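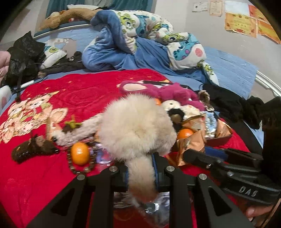
Grenia Fleece Blanket, Red, Two Bears: 5 Months On

I bought the Grenia for my daughter, who is five and has opinions about bears. It has two of them, beige and pink, on a red background with small light stars and a swirly embossed pattern you notice mostly with your hand.

Warmth is fine. I wouldn't camp under it. What it does best is serve as a marketplace. By four in the afternoon the bed has collected plush animals, mandarin oranges, a string of prayer beads and usually a plastic bottle, and the fleece grips all of it just enough that very little rolls off. The oranges stay put — a cotton bedspread never managed that.

The shaggier toys are another matter. Anything cream-colored and fluffy sheds on red, and red fleece forgives nothing. I go over ours with a lint roller and find more the next morning.

It has been through the wash more often than I'd like and the bears still have their faces. The edge stitching has come loose at one corner. I wrote to Grenia in June and got a polite reply from a Hanane Bennani, who suggested a needle and thread.

Four stars. I did sew the corner.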